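Staramard cell, sim side: setup and upkeep

Welcome back to the gallery! If you came over from the Trikow page, same bench, same coffee stains, different robot. I moved the Staramard cell into simulation back in October and I've been fussing with it ever since, mostly in the evenings, and mostly when I should have been wiring up the new e-stop on the real one.

A few of you wrote in asking how the sim cell gets looked after, which made me laugh a little, and then I thought about it and yes, it gets looked after. I probably spend as much time maintaining the fake one as I do the one with grease in it. Nothing wears out, but everything drifts. You change a mount on the bench, forget to change it in the model, and three weeks later you're yelling at a grasp that's off by the width of a bracket.

So my routine goes like this. Whenever I touch the arm in the shop, I write it on the whiteboard, and before I shut down I open the model and make the same change there. Then I run the homing script, which is 22 poses (I started with 19, but there was a corner near the base it never reached). I save a view at each pose and flip through them against the last good set. If something jumps, I stop right there and fix it. I tried letting the errors pile up and sorting them out once a month. Don't do that.

The gripper model gave me the most grief. I imported it from my own CAD with the units wrong, so for one glorious afternoon it was bigger than the robot. Then the fingers were right but the pins weren't, and every time it closed, the linkage shook itself to pieces. I ended up deleting the collision shapes on all the little hardware and keeping them only on the fingers and the block. It's been quiet since then, and the whole thing runs a lot faster too.

The room came from the Mabula scene pack, which I like for the patterned surfaces. I turned shadows way down while I'm working on geometry. They go back up at the end, but when I'm checking whether a link is where it ought to be I want flat, boring light and a background busy enough that I'd notice a shift.

One more thing I get asked: yes, I keep the old versions. The model folder is called Sorinach (long story, it was a password once) and there are 915 saved states in it as of this morning. I have needed an old one exactly twice, and both times I was so happy I could have cried.

Now for the gallery part. Diamond cutouts in the wall, orange floor, the gripper down at the bottom and the arm off to the right:

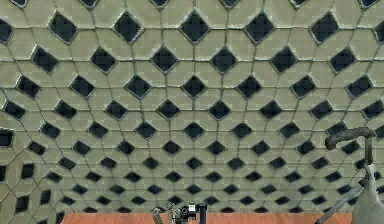 Next on my list is the cable routing, which I've been putting off. The model has no cables at all right now, so it'll happily swing through moves that would yank a connector off the real arm. I'm going to start with plain no-go zones, 8 of them, just boxes parented to the links, and see how far that gets me before I try anything bendy. If you've done this on a small arm and have opinions, the comment box is open and I read all of it!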